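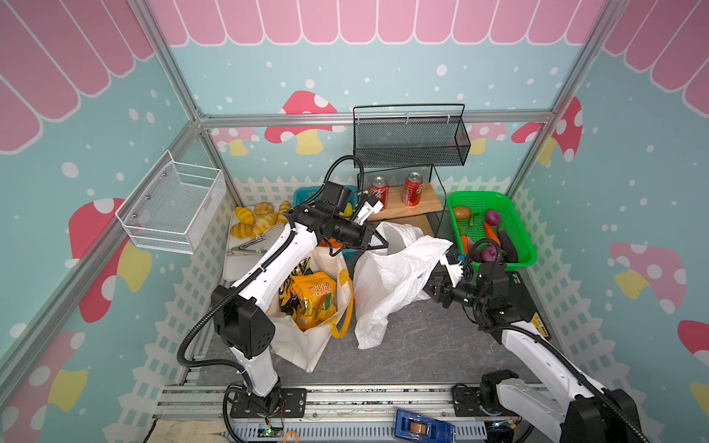
Tunow wall panels are printed boards for children's role-play shops, supplied by Tennant to nurseries, libraries and waiting areas. Each set forms a back wall and two side walls, and fits on to an existing frame or directly on to plaster. The Toadstool design has white dots on a teal ground, a pink scalloped awning along the top and a picket fence lower down, with a mushroom on each wall. Baskets may be hung from the side panels.

Home Play Furniture Wall Panels Spares Contact

Filed under: Role Play and Pretend Shops

May – Lachlan Baxter

Panels are cut at our Keltstead works and are sold in sets of three. Standard sets are normally dispatched within 11 working days. Customers with an alcove of unusual depth should send measurements before ordering.

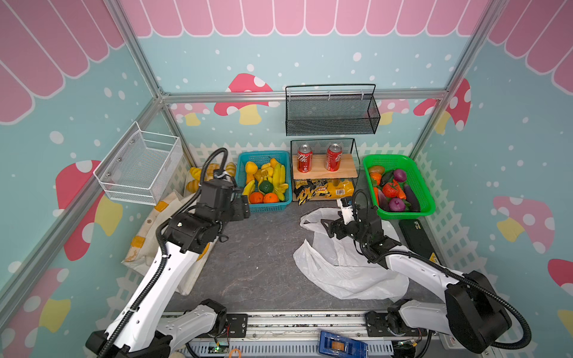 Sets cut to size take four days longer and cannot be returned unless faulty. Fixings are included, together with 12 spare caps. Panels may be wiped with a damp cloth – bleach will dull the print.

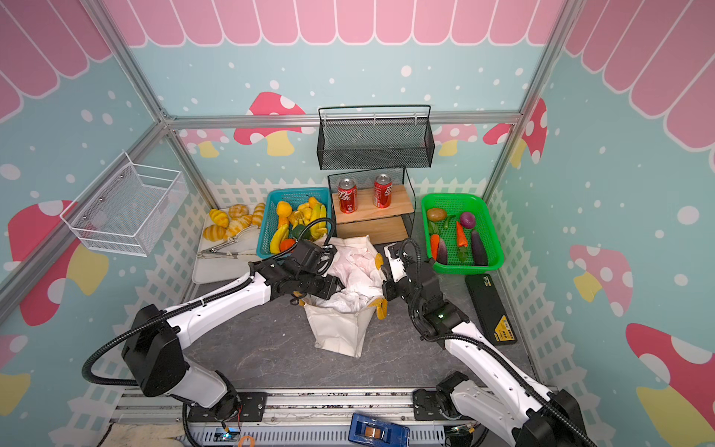
Toadstool design, with wire baskets fitted to the left and back walls.

Samples may be viewed at the Brumport showroom by appointment.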